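The hallway, at last

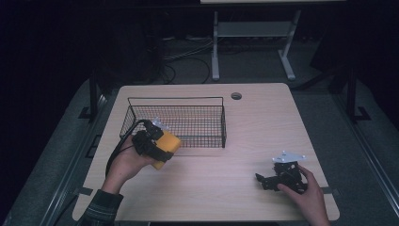

Clarkham, October

Half past nine at night and I've only just sat down, so forgive the handwriting (well, typing, but you know what I mean). My shoulders ache, there's filler in my hair and I've got a mug of tea going cold on the bottom stair, which is the only bit of the hallway you can sit on at the moment.

I started on the panelling today! I've been putting it off all summer. The hall is long and thin and a bit of a corridor, and it was painted a sort of mushroom colour before I moved in, and every bag and bike that has ever come through the front door has left its mark on it. I wanted tongue and groove up to the height of the light switch, then a little shelf rail along the top for post and keys and so on.

I'd measured it 2 times, and I still cut the first board short. It's going in the cupboard under the stairs where it will never be seen. After that I slowed down, put the radio on and got into a bit of a rhythm, and by lunch the whole of the left side was up as far as the kitchen door. The wall bows out in the middle, as old walls will, so I packed behind the boards with slivers of card and then ran a bead of caulk down the gap. Looks fine if you don't get your nose right up to it.

Colour, though. I've painted 3 patches by the door and changed my mind at every hour of the day. The green from the Rondus card was lovely in the shop and went very swampy by teatime. The off-white is safe and a bit dull. The third is a deep dusty blue called Dernance, and I keep walking past it and smiling, so I think that's my answer, even though the hall has no window and everybody says go pale in a dark space. I don't want pale! I've had pale.

Money so far: almost £400, and that's with the boards on offer at Karagiannis, the timber place behind the station. I'd told myself it would be less. The rail was the naughty bit, I could have had pine and I went for oak, but it's the part your hand touches every day and I do love it. I keep going out to give it a stroke.

Tomorrow it's the right-hand side, and the fiddly corner round the meter box, which needs a door of its own and I haven't worked out the hinges yet. Then sanding, then a coat of primer if there's any daylight left to see by. Must remember to buy more caulk and a decent brush. And move the coats off the bed before I get in it.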